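The parish vote in Urnham and what it did and didn't settle

June 5, 2026

The diocese finally put out its letter on the Urnham merger, and since three different people have sent it to me with three different readings, I am going to set down what it says.

The background, for anyone who doesn't live here. St. Brendan's in Urnham and Holy Family in Stadon have shared a priest for years. Last fall the diocese proposed making them one parish with one pastoral council and one set of books. Both buildings would stay open at first. The Urnham people were told they could send in their views, and they did. The letter says 183 written responses came in, which is a lot for a church that gets 200 on a good Sunday.

Now the letter. It says the bishop has "heard the concerns of the faithful" and that the merger "will not proceed on the original timetable." Some people in Urnham took that as a win. I saw it described online as the bishop backing down. I don't read it that way. A timetable is a timetable. The next paragraph says a new schedule will be worked out with the priests' council, and nothing in the letter withdraws the proposal itself.

The Stadon side took it the opposite way and decided the whole thing was settled against them. That isn't in there either. Read page 2. It says no decree has been issued and none will be issued before both pastoral councils have met with the vicar for parishes. Under canon law a bishop has to hear the priests' council before he merges or suppresses a parish, and he has to put it in writing. Until there is a decree there is nothing to appeal. If you signed the petition to Rome, you may want to hang on to it for now.

The part I was most interested in was the Mass schedule. The Lương family and the rest of the Vietnamese community have had the 1:00 at St. Brendan's since before I moved here. Under the first plan it would have gone to Stadon, 40 minutes each way for the people coming down from Waswood. The letter says the 1:00 stays where it is "for the present." I would have liked a firmer phrase. Still, it is in writing and it wasn't before.

Alvar Strand wrote to me after my last post and said I was too easy on the chancery. He thinks the consultation was for show and the money decided it a long time ago. He may be right about the money. The Urnham roof is bad and the boiler at Stadon is worse. But I have read the first plan and the letter side by side, and they are different. Two of the things people asked for are in the second one. I told him that and he wrote back, "We'll see."

My own view hasn't moved much. I think one parish with two churches could work if the councils were allowed to run it. I think it will fail if it is used as a slow way to close Urnham, and people there have good reason to ask about that. The letter doesn't answer it. Somebody should put the question at the meeting and ask for a yes or a no.
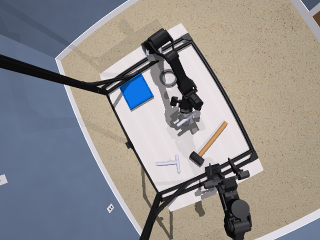
White table with a black frame and mounted arm, computer rendering.

The meeting is later in June, in the hall at Stadon. The bulletin will have the day and the time. The vicar is supposed to take questions from the floor, though the notice says to send them in ahead if you can. I sent two, one on the 1:00 Mass and one on what happens to the cemetery fund, which the letter leaves out completely. The fund was given for the Urnham cemetery by name, and I would like to know that it stays there.

If you want a copy of the letter, there are some in the back of both churches next to the envelopes. Please read it before you forward somebody's summary of it, including mine. Comments are open, but I'll be taking down anything about Father's health.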